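뒤집힌 병 앞에서 보낸 5월
체게레다 아옐레 인터뷰: 로봇에게 '물건을 바로 세우는 일'을 가르친다는 것

약속은 토요일 오전이었는데 체게레다 아옐레는 이미 커피를 두 잔째 마시고 있었다. 인사를 나누자마자 그는 자기 연구를 한 문장으로 요약해 보겠다고 했다. "엎어진 물건을 바로 세웁니다. 박사까지 했는데요."

그가 이끄는 프로젝트의 이름은 리얼티아가 아니라 릴티아(Liltia)다. 발음을 틀리는 사람이 많아 메일 서명에 한글 표기까지 넣어 두었다고 한다. 연구팀은 다섯 명이고, 집 안의 물건을 사람이 손에 쥔 그리퍼로 직접 다루면서 그 동작을 모아 로봇 팔의 정책을 학습시킨다. 로봇을 원격으로 조종하지 않고, 로봇의 손만 떼어다가 사람이 들고 다니는 셈이다. 방법 자체는 이 분야에서 낯설지 않다. 릴티아가 달리 물은 것은 한 가지였다. 잘한 동작만 모아야 하는가, 아니면 잘못 놓인 상태에서 출발하는 동작도 모아야 하는가.

"처음에는 저희도 깔끔한 데이터를 좋아했어요. 병이 똑바로 서 있고, 집고, 옮기고, 내려놓고. 보고 있으면 마음이 편안해지죠. 그런데 그걸로 학습한 로봇을 부엌에 데려가면 병을 하나 쓰러뜨리고, 그다음부터는 인생에서 한 번도 쓰러진 병을 본 적이 없는 존재처럼 굽니다. 본 적이 없는 게 맞고요."

나는 그게 실제로 어떤 모습인지 물었다. 그는 손을 허공에 들고 무언가를 집으려다 마는 시늉을 했다. 손은 내려갔다가, 멈췄다가, 조금 올라왔다가, 다시 내려갔다. 이 동작을 본인은 '문 앞에서 열쇠 찾기'라고 부른다. 초기 모델은 이걸 최대 시간이 다 될 때까지 했다.

그래서 팀은 수집 규칙을 바꿨다. 전체 시연을 두 묶음으로 나누어, 한쪽은 예전처럼 정돈된 상태에서 시작하고 다른 한쪽은 누군가 일부러 어질러 놓은 상태에서 시작한다. 어지르는 데에도 절차가 있다. 수집을 맡은 사람이 직접 어지르면 안 된다.

"자기가 어지르면 자기가 집기 좋게 어질러요. 무의식적으로요. 저는 아니라고 생각했는데 제 영상을 돌려 보니 제가 제일 심했습니다. 손잡이가 전부 저를 보고 있더라고요. 해바라기처럼."

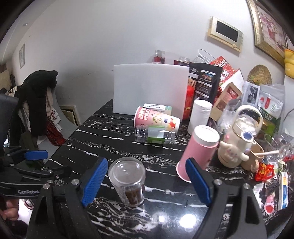 그가 가장 오래 이야기한 물건은 투명한 병이었다. 투명하면 카메라가 윤곽을 잡기 어렵고, 뒤집어 놓으면 어디가 위인지 판단하기도 까다롭다. 상판이 반들거리는 대리석이면 천장 조명까지 거들어 준다. 사람은 라벨이 거꾸로라든가 내용물이 어느 쪽에 있다든가 하는 단서로 금세 안다. 모델은 그 단서가 중요하다는 걸 따로 배워야 한다.

"병을 180도 돌려 세우는 게 생각보다 거만한 동작이에요. 잡을 때 이미 놓을 때를 계산해야 하거든요. 손목이 끝까지 돌아갈 수 있는 각도로 처음부터 비뚤게 잡아야 합니다. 정돈된 데이터에는 비뚤게 잡는 손이 거의 없어요. 비뚤게 잡을 이유가 없으니까요. 그러니 모델은 반듯하게 잡고, 반쯤 돌리고, 손목이 막히고, 거기서 철학을 시작하죠."

두 손을 쓰면 쉬워지지 않느냐고 묻자 그는 고개를 끄덕이다가 중간에 가로저었다. 양손 그리퍼로 모은 시연은 한 손이 받치고 다른 손이 고쳐 잡는 식으로 해결이 된다. 대신 사람마다 순서가 다르다. 왼손이 먼저 가는 사람, 오른손이 먼저 가는 사람, 두 손이 동시에 출발했다가 서로 양보하는 사람. 마지막 부류의 데이터로 학습한 정책은 회전문 앞의 두 신사처럼 움직인다고 했다. 결국 팀은 순서를 하나로 정하지 않고, 시연마다 어느 손이 먼저 닿았는지 표시를 붙여 학습 때 조건으로 넣었다. 표시를 붙이는 일은 체게레다가 맡았다. 팀장의 특권이라고 했다.

규모를 물으니 숫자가 바로 나왔다. 이번 실험에 쓴 시연은 722개다. 원래 계획은 더 컸지만 중간에 장비 보정이 어긋난 날의 기록을 통째로 버렸다. 버린 양에 대해서는 말을 아꼈다. "많이요. 그렇게만 써 주세요. 저희 팀원들도 이 기사를 읽을 텐데 숫자를 다시 보면 슬퍼할 겁니다."

평가는 학습에 쓰지 않은 집의 식탁에서 200번 가까이 진행했다. 수집에 쓴 방은 한 번도 평가에 쓰지 않았다. 평가용 식탁은 협력 기관인 전도(Jundo)가 구해 주었고, 시도마다 출발 상태를 적은 카드를 뽑아 그대로 물건을 놓았다. 카드에는 '옆으로 누움', '뒤집힘', '다른 물건에 기댐' 같은 말이 적혀 있다. 카드를 뽑는 사람과 로봇을 켜는 사람도 나눴다. 로봇을 켜는 사람은 어느 모델이 올라가 있는지 모른다.

"눈가림이라고 하면 거창한데, 폴더 이름을 과일로 바꾼 겁니다. 망고가 좋은 모델이라는 소문이 하루 만에 퍼져서 다음 날 이름을 다시 바꿨어요. 이번엔 지질 시대로요. 소문이 덜 났습니다. 다들 외우기 귀찮아해서."

결과는 어느 정도 기대한 대로였고, 어느 정도는 기분 나쁘게 기대를 벗어났다. 기대한 쪽부터 말하면, 어질러진 출발을 섞어 학습한 정책은 물건이 쓰러져 있거나 뒤집혀 있을 때 확실히 더 자주 성공했다. 중간에 떨어뜨리고도 다시 집으러 가는 행동이 나타났고, '열쇠 찾기'는 눈에 띄게 줄었다. 정돈된 상태에서 출발할 때의 성적은 거의 그대로였다.

기분 나쁜 쪽은 똑바로 서 있는 병이었다.

"가끔 멀쩡한 병을 눕혀요. 눕힌 다음에 아주 훌륭하게 세웁니다. 성공으로 쳐야 하나 한참 싸웠어요. 과제는 '병을 바로 세워라'인데, 끝났을 때 병은 서 있거든요. 변호사를 불러야 할 문제죠."

팀은 이 행동을 따로 세어 보고서에 넣기로 했고, 성공률 표에서는 뺐다. 팀 안에서는 지금도 뺀 것이 과하다는 의견이 있다. 체게레다는 뺀 쪽에 표를 던졌다. 집주인의 눈으로 보면 간장병을 눕혔다가 세우는 로봇은 성공한 로봇이 아니라는 것이다. 뚜껑이 열려 있을 수도 있지 않느냐고 그는 되물었고, 질문을 한 내가 간장을 엎은 사람처럼 되어 버렸다.

원인은 아직 추정이다. 그가 보기에는 어질러진 묶음에서 첫 동작이 거의 언제나 물체를 기울이는 것이었던 게 문제다. 모델이 '세우기'를 배우면서 '일단 기울이기'까지 함께 배웠다는 얘기다. 다음 수집에서는 이미 올바르게 놓인 물건을 보고 손을 떼는 시연을 넣을 생각이다. 아무것도 하지 않는 시연을 모으자고 제안했을 때 팀원들의 반응이 전에 없이 뜨거웠다고 한다.

장비 이야기로 넘어가자 그의 말이 조금 빨라졌다. 손에 쥐는 그리퍼는 가벼워 보여도 오래 들면 손목이 먼저 항의한다. 그래서 한 사람이 이어서 하는 시간을 정해 두었는데, 이 규칙도 지치기 때문에 생긴 게 아니라 지치면 동작이 좋아지기 때문에 생겼다.

"농담이 아니에요. 피곤한 사람은 쓸데없는 동작을 안 합니다. 병까지 일직선으로 가요. 데이터로는 예쁜데 한 사람의 하루 안에서 분포가 계속 움직여요. 아침의 저와 저녁의 제가 다른 로봇을 가르치고 있는 거죠. 저녁의 저가 더 유능하다는 게 좀 속상합니다."

손가락 재질도 변수였다. 고무가 덮인 손가락은 미끄러운 용기를 잘 붙들어 주는 대신, 병을 손 안에서 살짝 굴려 각도를 바꾸는 요령을 막는다. 사람은 맨손으로 늘 그렇게 한다. 그리퍼를 쥔 첫날에는 누구나 그렇게 하려다가 실패하고, 며칠 지나면 포기하고, 그다음부터 데이터가 쓸 만해진다. 그는 초보자의 첫날 기록도 버리지 않고 따로 보관한다. 언제 쓸지는 모르겠다고 했다.

처리 과정에는 베부비츠(Wevuvitz)라는 내부 도구를 쓴다. 손의 궤적과 영상의 시간을 맞추고, 이상한 구간에 색을 칠해 준다. 이름의 뜻을 물었더니 만든 사람이 설명을 거부하고 있다는 답이 돌아왔다. 도구가 가장 자주 잡아내는 오류는 그리퍼가 화면에서는 닫혔는데 기록에서는 열려 있는 경우다. 차이가 몇 프레임만 나도 모델은 병에 닿기 전에 손을 닫는다. 허공을 꽉 쥔 채 당당하게 들어 올리는 로봇을 그는 여러 번 보았고, 영상 하나는 지금도 발표 자료 첫 장에 쓴다.

공동 연구 얘기도 나왔다. 만쿠소(Mancuso)라는 작은 회사가 같은 데이터로 자기네 로봇 팔을 학습시켜 보았는데, 뒤집힌 용기에서는 이득이 훨씬 작았다. 체게레다는 이 결과를 숨기지 않고 초고 본문에 넣었다. 그 팔은 손목 회전 범위가 좁아서 사람이 보여 준 자세를 끝까지 따라갈 수가 없다. 사람의 손목으로 모은 데이터가 모든 로봇에게 공짜일 수는 없다는 뜻인데, 심사위원 가운데 한 명은 이 단락이 논문에서 가장 유용하다고 적었다고 한다.

"나머지 단락에 대해서는 별말씀이 없으셨어요. 저는 칭찬으로 받았습니다."

같은 연구를 시작하려는 사람에게 해 줄 말이 있느냐고 물었다. 그는 데이터를 더 모으기 전에 출발 상태부터 적어 보라고 했다. 자기 팀도 처음 몇 주 동안은 동작만 분류하고 출발 상태는 분류하지 않았다. 나중에 영상을 다시 보며 적었더니 뒤집힌 채로 시작하는 시연은 손에 꼽을 정도였다. 그때까지 팀은 자기들 데이터가 꽤 다양하다고 믿고 있었다. 물건의 종류는 다양했다. 다만 모두 얌전하게 서 있었다.

다음 과제는 봉지다. 딱딱한 용기와 달리 봉지는 '바로'가 무엇인지부터 정하기 어렵다. 내용물이 반쯤 빈 과자 봉지를 세우면 대개 조금 뒤에 스스로 눕는다. 어느 순간에 성공을 선언해야 하는지를 놓고 팀은 벌써 회의를 두 번 했고, 현재 안은 5초 동안 서 있으면 성공으로 치자는 것이다. 체게레다는 더 짧아도 된다는 입장이다.

"저도 월요일 아침에는 그만큼 못 서 있어요."

인터뷰가 끝나고 짐을 챙기다가 내 물병이 쓰러졌다. 그는 손을 뻗다가 말고, 어느 손이 먼저 나가는지 보고 싶다며 나더러 세우라고 했다. 오른손이었다. 그는 휴대전화에 무언가를 적었다.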